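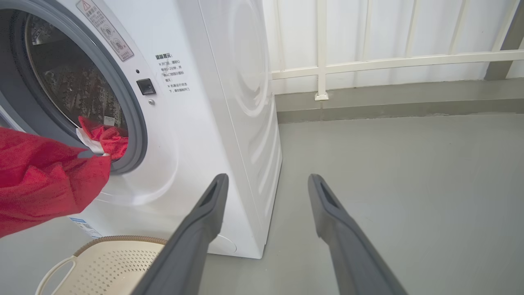
24/08/2025 | Fesix Household Study Group, Sutberg

Print this page | E-mail this page

4.2 The mouth of the machine

We had expected the sorting of clothes to be the richest part of the wash-day diaries. It was the doorway of the machine that kept us talking. The 14 households in the Vultdale sample wrote down each load over 9 weeks, and the short passage between drum and basket drew longer and livelier notes than any other step. We were delighted by them.

A front loader has a deep rubber gasket, and its folds do more to shape the work than its makers may have meant. Clothes seldom come out one at a time. A sleeve or a leg twists round its neighbour, the bundle sags over the lower lip of the rubber, and the person unloading has to choose between pulling on what is in reach and going back inside for the rest. Our diarists had wonderful words for this stage: "the tongue", "the spill" and, in one Sutberg flat, "the big yawn". We have kept "the spill" as our coding term.

Where the basket goes matters a great deal. Set close to the opening, it lets the bundle drop by its own weight, and small things such as socks tend to fall in with it. Set to one side, it asks for a lift and a turn, and socks land on the floor. Of the diary entries that gave a basket position, 86 per cent put it straight in front of the door (Figure 3).

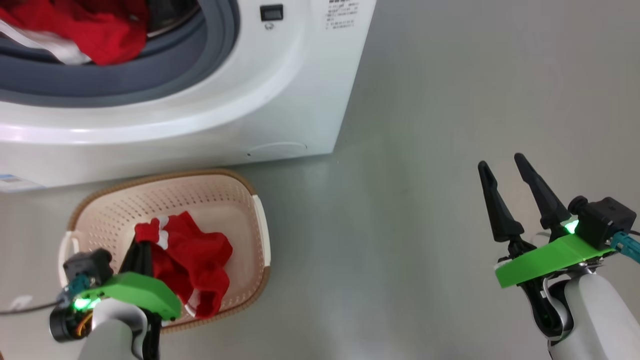

Figure 3. Red clothing and a strip of white fabric at the mouth of a front-loading machine, with the basket directly in front.

Baskets themselves deserve a closer look than they have had in earlier work. Perforated walls were well liked, as were handles that could be found without looking. A rim that is kind to the fingers came up again and again — one entry gave it a full page, with a sketch.

Colour had its own part to play. Reds were the garments most often named in the entries, usually next to a worry about whites sharing the drum. Several diarists used the bright pieces as markers, pulling the red thing first and letting it bring the others along. We find this a lovely bit of everyday skill, and Section 4.3 follows it into the Hauksdóttir collection of 2,000 written laundry notes, where the same habit appears under other names.

Last updated: January 2026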